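Looking After Hangers, Rails and the Clothes on Them

Most closet trouble starts with the wrong hanger or too much on the rail.

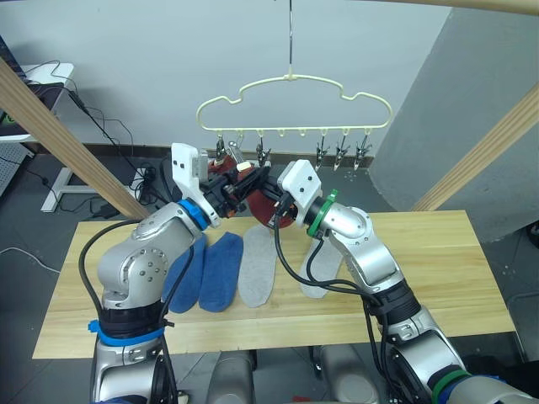

Dark red fabric and a cream plastic hanger over a light wood tabletop.

Sort the hangers first. Take every one out of the closet and put the cracked, bent and snagging ones in a pile. Cracked plastic can be thrown away. Wire hangers are worth keeping for jobs in the garage, but they leave points in the shoulders of knitwear and should not go back on the rail.

Match the width to the garment. The ends of the hanger should stop just short of the shoulder seam. If they stick out past it you get the little bumps that take a steam iron to remove. Children's clothes need children's hangers.

Put it in from the bottom. With T-shirts and anything with a tight neck, slide the hanger up through the hem. Pushing it down through the collar stretches the ribbing, and it doesn't go back.

Slippery tops. Wind a rubber band around each end of the hanger, two or three turns. A dab of hot glue does the same job and lasts longer – let it cool fully before hanging anything on it.

Heavy sweaters. Fold them and keep them on a shelf. If there is no shelf, fold the sweater in half lengthwise, lay the hanger hook at the armpit, and fold the body and sleeves over the bar.

Sagging rail. A wooden rail longer than 40 inches wants a center bracket. Screw it into a stud or a solid shelf above, not into bare drywall. I have over 11 feet of rail in two closets and the only part that ever came down was the stretch with no bracket.

Sticky rail. Rub a metal rail with wax paper and the hangers will slide again. Wipe off any flakes before the clothes go back.

Musty smell. Empty the closet, wipe the walls with white vinegar and water in equal parts, and leave the door open until they are dry. Fanni Takács wrote in to say she does this every October, before the winter coats come out, and hangs a cedar block at each end of the rail. Sand the blocks lightly when the scent fades.

Updated 09/04/2026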